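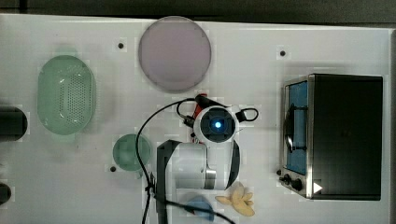

*Figure 4. Round plate and oval green colander on a white tabletop.*

## 4. Setting up series and shelves

The Grodar reader sorts books by title when it leaves the box. If you read a lot of series fiction, set up shelves before you load your library. Moving books later works too, but it takes longer.

You need:

- a charged reader
- a Varora account, already signed in (see Section 2)
- at least one book on the device

### 4.1 Make a shelf

1. From the home screen, tap **Library**.
2. Tap the plus sign in the top corner.
3. Type a name for the shelf. Names can be up to 27 characters long, including spaces.
4. Tap **Save**. The new shelf opens empty.
5. Tap **Add books**, check the box next to each title you want, and tap **Done**.

A book can sit on more than one shelf. Taking it off a shelf does not delete it from the reader.

> **Note:** Shelf names are not case sensitive. "Ghost stories" and "Ghost Stories" are treated as the same shelf, and the second one will not save.
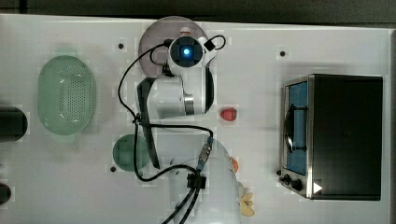

Shelves sync to your other devices the next time you connect to Wi-Fi. If you use the Pudis phone app, open it once after syncing so it can pick up the new list. Reading positions sync separately and are covered in Section 6.

### 4.2 Put a series in order

Books bought from the Varora store usually carry their series number and will line up on their own. Books copied over by cable often do not.

1. Press and hold the book's cover until the menu opens.
2. Tap **Details**, then **Edit**.
3. In **Series name**, type the name exactly as it appears on the other books.
4. In **Number**, enter the book's place in the series. For a short story set between books one and two, enter 1.5.
5. Tap **Save**.
6. Repeat for each book.

> **Caution:** Do not unplug the cable while the screen says **Updating library**. The book list can be damaged, and you may have to load your files again.

Some Yordanov paperback reprints were numbered in a different order from the hardcovers, and their e-book files follow the paperbacks. If a sequel shows up ahead of the first book, check the copyright page and change the number by hand. 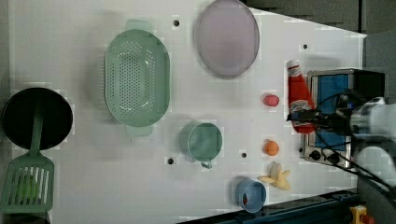
### 4.3 Hide spoilers

Book blurbs for a sequel often give away the end of the one before. The reader can keep them covered.

1. Go to **Settings**, then **Library view**.
2. Turn on **Hide blurbs for unread sequels**.
3. Choose **Until started** or **Until previous book finished**.

A book counts as finished when you reach the last page of the story. Sample chapters and author notes at the back are not included. To mark a book finished by hand, press and hold its cover and tap **Mark as read**.

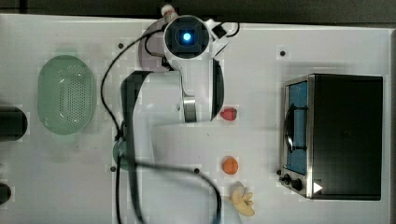
Each shelf shows the cover of its first book unless you choose a picture of your own. To change it, open the shelf, tap **Edit**, then **Shelf picture**, and pick a file from the reader's memory. The screen has no color, so choose a picture that does not depend on it. Small bright details, like the blue light, may be hard to make out at shelf size.

### 4.4 Limits

| Item | Limit |
|---|---|
| Shelves per account | 363 |
| Shelves pinned to the home screen | 9 |
| Levels of shelves | 2 |

If **Add books** is grayed out, the reader is still building its index. Leave it plugged in and try again when the progress bar is gone.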